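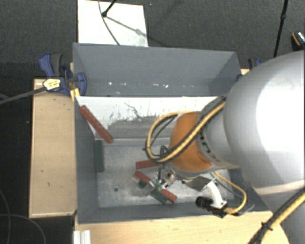 *Photo: Prindetico student robotics club, Dovley*

The Prindetico club is looking for new members, and we would love to hear from you — even if the closest you've come to a robot arm is reading about one. We meet in Dovley and spend our evenings getting the arm to pick red and green blocks out of a big gray bin, which is slower and a lot more fun than it sounds!

There are six places open, for students in grades 9 and up. You'll work in pairs on gripping, camera setup or code, and in June we take our best attempt to the Fledau student contest. Plan on two evenings a week, starting at 7. No fee, and we have tools to share.

Write a few lines about yourself and leave them at the Ersoy building front desk by August 9, 2024.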